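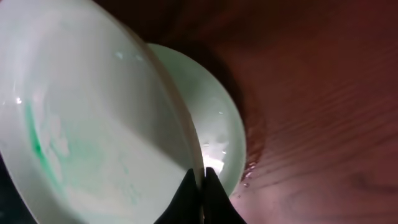

The Two Bowls
A short story

The Office of Household Effects received the file on 15 June 2018 and assigned it the number 901. The subject was the estate of Soledad Quintana, late of the third floor of the Brouwer Building, who had left a will of two pages, a savings account, a quantity of furniture in fair condition, and two pale green plastic bowls.

The savings account had been divided without difficulty. The furniture had been claimed, collected, and signed for. The bowls were the subject of a dispute.

Under the rules of the Office, any article valued at less than $200 and claimed by more than one party was to be examined in person by an officer, who would then hear the claimants and issue a finding. The officer assigned was Piret Šimkus. She had served in the Office for 16 years and had issued findings on clocks, a canoe, several wedding dresses, and half of a piano. She had not previously been asked to rule on mixing bowls.

The relevant clause of the will read as follows:

"The green bowl I leave to the one who used it with me."

The clause did not say which bowl, and it did not name a person.

Officer Šimkus visited the apartment in the morning. The kitchen had been cleared except for the counter, the sink, a stool that the building owned, and the articles in dispute. The bowls had been left one against the other. Both were of the same make, or appeared to be, in a translucent plastic with a tint like weak mint tea. She recorded the larger as Article A and the other as Article B.

Article B was clean. Article A carried on its inside wall a streak of strong green, with paler patches and small spots below it. She wet a cloth and rubbed at the place. The cloth came away with a little color on it and the streak was no smaller. She wrote "marked, interior" in the column for condition, and under "cause" she wrote nothing.

There were two claimants. The Office heard them separately, as required, on the same afternoon.

The first was Åsmund Bakke, who had lived across the landing for many years and had retired from the head office of Sunance, where he had managed the printing of forms. He arrived early and had brought a typed statement. He asked that it be entered in full. Officer Šimkus informed him that the Office would enter whatever was material, and invited him to proceed.

Mr. Bakke stated that he and Mrs. Quintana had made bread together every week during the winter months. He had been a widower for one year when the arrangement began. She had knocked on his door in January, during a storm that had stopped the buses, and told him that she had flour and he had arms. He had not made bread before. The dough was mixed and left to rise in the large bowl, under a dish towel, on top of her refrigerator. While it rose they played cards. He wished it noted that she cheated.

Officer Šimkus asked whether the streak inside the large bowl had been present during this period.

Mr. Bakke said that it had not. The bowl had been kept very clean. He had washed it himself each time, by hand, and had dried it, and he would have noticed.

She asked when he had last made bread in the apartment.

He looked at his statement, which did not cover the point. He said that his wrists had become bad and that the arrangement had lapsed. It had lapsed about four years ago. They had continued with the cards.

"Did Mrs. Quintana use the bowl after that?"

"I suppose she did," Mr. Bakke said. "I assumed it stayed in the cupboard. I never asked her."

He signed the record of his testimony and remained in the corridor, although he had been told that he was free to leave.

The second claimant was Gráinne Gallagher, aged eleven, of the second floor. She was accompanied by her aunt, Lies Bosman, who explained that she had advised the child against making a claim and that the child had filled out the form alone. The form was in order. The Office sets no minimum age for claimants, a matter that has been raised in its annual report on several occasions and left as it is.

Officer Šimkus asked the claimant to describe her use of the article.

Miss Gallagher stated that she had gone upstairs after school on the days when her aunt worked late. At first she had done homework. Then she and Mrs. Quintana had started on the colors. They had made colored icing, colored dough for modeling, dyed eggs, and dyed shoelaces, and on one occasion they had dyed a white shirt of Mrs. Quintana's that had a stain on it anyway. Everything was mixed in the large bowl. Afterward it was always washed and it always came clean.

"It is not clean at present," Officer Šimkus said.

"That was the last one," said Miss Gallagher. "That was the green."

She was asked to explain. She said that Mrs. Quintana had wanted a green exactly like the green in a picture of the house she grew up in, on the shutters. The picture was in black and white. Mrs. Quintana had to remember the green and say whether it was right. They had tried it many times with different amounts and it was too blue, or too much like peas. Then there was one that Mrs. Quintana looked at for a long while. She said to leave it and not wash it yet.

"Was it the right green?"

"She didn't say. She said we would look at it again tomorrow when there was daylight."

Officer Šimkus did not ask what had happened the next day. The date of death was on the first page of the file.

Ms. Bosman then asked to speak. She said that she hoped the Office understood that her niece was not after anything. They had bowls at home. Officer Šimkus replied that no claimant was required to show need.

The rules allow an officer ten days in which to issue a finding. During the first of these, Officer Šimkus consulted the record of earlier cases. She found a ruling on a set of spoons, claimed by two sisters, in which the set had been split. She found another on an umbrella stand in which neither party had prevailed and the stand had gone to Etix, the auction house, and had sold for less than the cost of moving it. In neither case had the will used the words "with me."

On the third day she returned to the apartment, although the rules called for only one visit. It was early evening. The building's agent let her in and waited on the stairs. She placed the large bowl on the counter near the window and turned it until the light fell on the green, and stood in front of it for some minutes. She then took the smaller bowl and set it beside the other. It had no marks on the inside that she could find. She turned it over. On the base a strip of white tape had been fixed, and on the tape, in ballpoint, someone had written the word BREAD, and under it a date that had been partly rubbed away.

She had not turned the bowls over on her first visit. She recorded this omission in the file, in her own name. The large bowl, when she looked, had no tape.

Mr. Bakke was recalled the following morning and was shown Article B. He held it for a time and said it was too small. He said that the bowl they had used was much larger than this. He asked to see the other, and was shown it, and put his forearm in it up to the elbow, as a person would who was measuring. Then he did the same with the smaller one.

"It was a bigger bowl," he said. "It seemed to me a bigger bowl." After a pause he said, "She must have bought the second one later."

He was asked whether he wished to amend his claim. He said that he did. He asked for a pen, having left his own upstairs, and on the line for the reason he wrote, "I remembered the size wrong."

Finding No. 901 was issued on the sixth day and ran to one page. The text is as follows.

The Office finds that the testatrix owned two green bowls and that each was used by her with one other person, over different periods and for different purposes. The Office finds that the word "bowl," in the singular, may be read by each of the two parties as referring to the article known to that party. It declines to find that the testatrix had forgotten either one.

Article A is awarded to Gráinne Gallagher, in its present condition. Article B is awarded to Åsmund Bakke. No fee is payable by either party.

The articles were handed over at the counter of the Office on the ground floor of the Renia Annex, Room 101, between the hours of two and four. Mr. Bakke had brought a shopping bag. Miss Gallagher had brought a clean pillowcase, and she put the bowl into it herself – slowly, with the streaked side uppermost – and asked whether there was a rule about washing it.

Officer Šimkus said that the Office had no rule on the subject once an article had been released.

Mr. Bakke, who was signing his receipt, said that he still had most of a bag of flour. He said this to the counter in general. Ms. Bosman said that her niece had never made bread. He replied that it was mainly a question of arms, and that his own were no longer satisfactory, but that he could explain the procedure from a chair.

Both receipts were placed in the file. It was closed at ten minutes past four and sent down to storage with the others from that month.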